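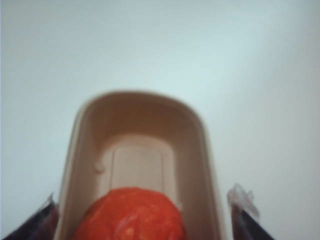 ## Desk trays

Notes on the shallow trays we use for small items on the shared desks. Kept by Eftychia Kontogiannis. Last edited 14 October 2019.

### What goes in a tray

- One soft item per tray, such as a red squeeze ball. It sits on the tray floor with nothing under it.
- Pens, keys and coins go in the Movitz drawer unit.
- No food, even though the trays look like takeaway tubs.

### Where it sits

Put the tray flat on the white desktop, in front of the fabric screen. Handheld controllers can stay beside it, sticks up. They don't go in the tray - the rim is too low to hold them.

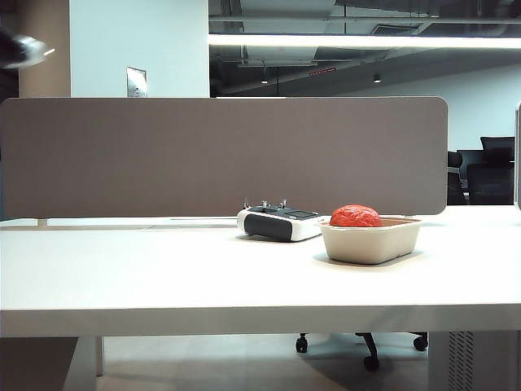 **Can I use a tray with a bent rim?**

Use it if it still sits flat. Otherwise put it in the paper recycling and take a new one from the Windelus box.

### Stock

| Item | Supplier | Pack |
|---|---|---|
| Cream trays | Parkine | 300 |
| Squeeze balls, red | Vasylenko | 90 |

The next tray order is due in January. Parkine will also do a pack of 700, but it won't fit on the shelf.

### Cleaning

Wipe the desk with a barely damp cloth and lift the tray first. Don't rinse the trays. Squeeze balls can be washed in the sink with washing-up liquid - dry them fully before they go back, as they pick up fluff.

### To do

- Label the Windelus box on both ends
- Move the spare screen brackets out of the tray cupboard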